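Two Days in Thepsuriya: What Do Visitors Really Come For?
Travel and Tourism, second-year field project

Why I picked this place

I wanted somewhere small. Most of my class went for beach cities or national parks, and I kept thinking about Thepsuriya, the river town where my aunt used to take us when I was little (mostly for the noodles, if I'm being fair). It has an old quarter, a covered market, a temple hill with a long staircase, and a ferry that crosses over to Pronska, the island everybody puts on their postcards. My question was pretty simple: do people come for the town, or are they just waiting for the boat?

How I did it

I went down in May and stayed for 2 days, which I know is short, but my budget was what it was. I slept at the Nutano guesthouse, right behind the market. Big recommendation if you don't mind roosters! I had a clipboard, a one-page survey, and a spot in the shade next to the ferry ticket window. I also walked the whole old quarter with Sunee Phromma, who has guided tours there for years and knows which doors you're allowed to knock on.

The ferry office let me copy their passenger log too. It showed 1,042 tickets sold over the days I was there, and that number ended up shaping the whole report.

The ferry crowd

So the first thing I noticed is that the ferry people move fast. Buses pull up, everyone gets out, everyone lines up, and the boat leaves. I got some lovely answers from folks in that line, but plenty of them couldn't tell me the name of the town they were standing in. One couple thought they were already in Pronska and were a little disappointed about it.

The return trip is different. The late boat gets in when people are hungry, and the market is right there, still open, smelling like grilled fish and coconut pancakes. That's when the town gets its chance. I watched whole families sit down "for one snack" and stay until the lights came on. When I asked them what they liked best about the day, the food came up nearly as often as the island did.

The old quarter

The old quarter is the part I loved most, and it was almost empty. It's a few streets of shophouses with carved shutters, plus a tiny museum in what used to be the customs office. You need an hour, maybe a bit more if you stop to talk (you will). Sunee's walk starts at 8 in the morning while it's still cool, and it ends at a tea shop where the owner brings out old photographs of the flood years. I went back on my own later and got lost twice, happily.

The trouble is that there's no sign for any of it at the ferry landing. The only map on display is for Pronska. I asked at the ticket window how to get to the museum and the guy had to step outside and point.

The temple hill

I'll keep this short, since my legs are still complaining. Go early, bring water, and don't trust the first bench you see, it's nowhere near the top. The view is great, with the river on one side and the Prindumholm hotel on the other. That hotel is the only big one in town, and its guests were the only visitors I met who had planned a full stay in Thepsuriya. They'd all been handed a walking leaflet at check-in, and they'd all used it!

What I think it means

People like the town when they run into it. They just don't run into it very often. I came away with 2 suggestions. The first is to put the hotel's walking leaflet at the ferry window, where the line is long and people are bored. The second is to offer a short old quarter walk timed for the late boat, finishing at the market, so the hungry crowd has something to do on the way to dinner. Sunee liked that one and said she'd try it if the museum would stay open later.

What I'd change next time

I'd go for longer, and I'd go in the rainy months too, because I've only seen the place in sunshine. My survey had too many questions on it. By question six people were looking over my shoulder for the boat. I'd also get it translated properly, my own attempt got some giggles from the fruit sellers.

Thanks to the ferry office for the log, to the Nutano for the late checkout, and to my aunt, who still says I should have written about the noodles.

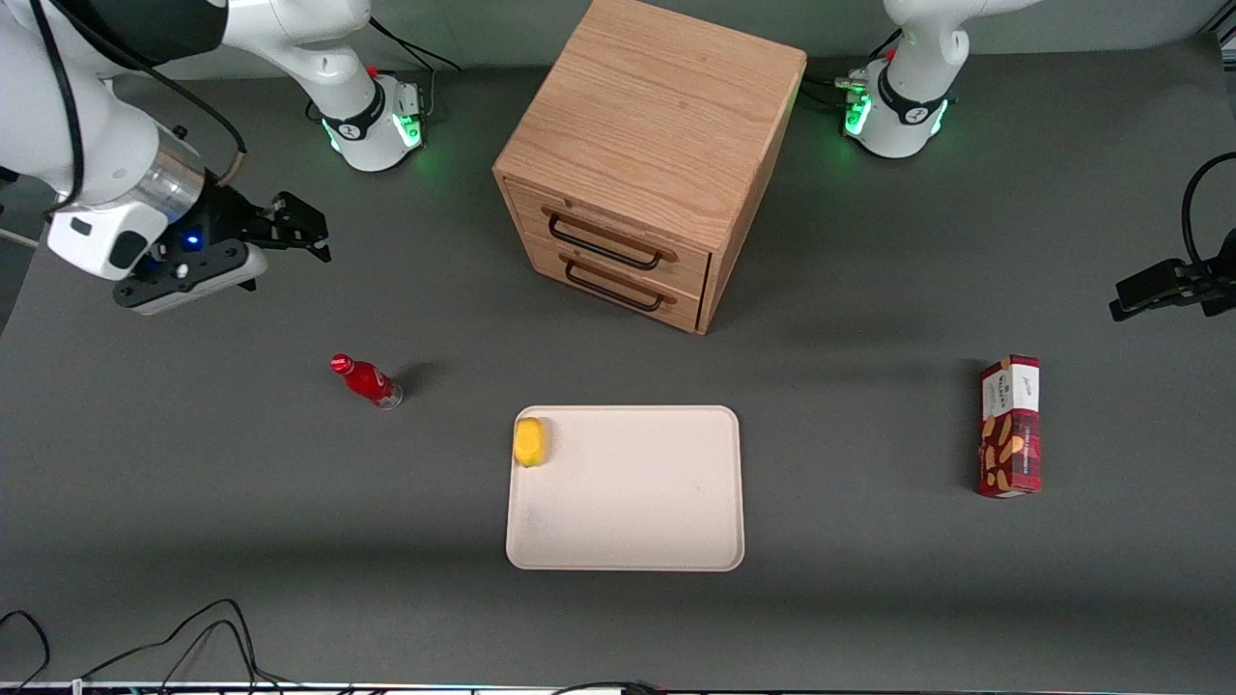
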